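Part two: sanding and oiling a wooden worktop

18 comments - 25 shares

If you've come straight from part one, your top should be washed, dried overnight and free of sticky patches. If it isn't, go back and do that first, please. I skipped it on my first worktop and spent an evening picking grey fluff out of the oil.

I'm writing these steps for solid wood tops that have been oiled before. If yours is varnished, the old finish has to come off completely and that's a different job (part four, when I get round to it).

What you'll want to hand: sandpaper in 120 and 180 grit, a cork block, lint-free cloths, a tin of food-safe worktop oil, masking tape, and a dust mask. I used Grivell clear oil on mine, but any plain one sold for worktops will do.

1. Clear the top. Everything off, including the things you never move.

2. Tape along the wall or any tiles the wood meets. An island lets you off this one, lucky you.

3. Start with the 120 paper wrapped round the block. Go with the grain, in long strokes, and keep the pressure light. You'll feel the raised fuzz disappear fairly quickly.

4. If your top has a groove cut round it, fold a bit of paper over and run it along with a fingertip. It's fiddly and I always leave it till my tea's gone cold.

5. Wipe off the dust with a barely damp cloth, let the wood dry, then go over the lot again with the 180.

Note: a patch that has gone pale has usually lost its oil through scrubbing. Treat it the same as the rest and give it an extra coat at the end. Don't sand it harder than its neighbours or you'll make a dip, and you'll see that dip every single morning when the light comes in sideways.
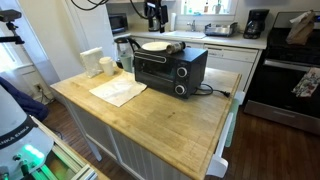 Haruna Oda wrote in to say she'd never sand out a dark mark at all, and that lemon juice left on for ten minutes and rinsed off did more for hers than an hour with the block. I've tried it since and she has a point, at least with tea rings. Black marks from a wet tin are more stubborn. For those I sand gently over a wide area, feathering outwards, and stop while there's still a ghost of it left. Nobody has ever come round and complained.

Caution: wear the mask for all of the sanding, even if it's only a small top. Open a window too. And if you're using lemon juice, rinse it off properly and let the wood dry right out before any oil goes near it.

6. Stir the oil, don't shake it. Pour a little puddle on the wood, about a tablespoon, and spread it with a cloth until it's thin and even.

7. Leave it for 20 minutes, then wipe off everything that hasn't soaked in. This is where most people go wrong - they leave it shiny, and shiny turns to tacky.

8. Wait at least eight hours and do it again. I do three coats on a top that's in decent shape and five on a thirsty one. End grain drinks far more than the rest, so keep going back to the ends.

9. Leave the last coat for a couple of days before you put anything heavy down. Mine took longer in February with the heating off, so go by touch. If your hand drags, it isn't ready.

Caution: oily cloths can heat up and catch fire by themselves if they're left in a heap. I mean it! Soak them in water, lay them flat outside to dry, and only then bin them. Never stuff them in a bag under the sink.

Note: how often you'll need to do this depends on how you cook and clean. Flick a few drops of water on the surface. If they bead up, leave it alone. If they soak in and go dark, it's time for one more coat, no sanding needed. The bit by the sink always goes first in my house, and I just do that bit.

For cuts and gouges deeper than a fingernail, carry on to part three. You'll need filler and a sharp scraper.

122 people found this guide helpful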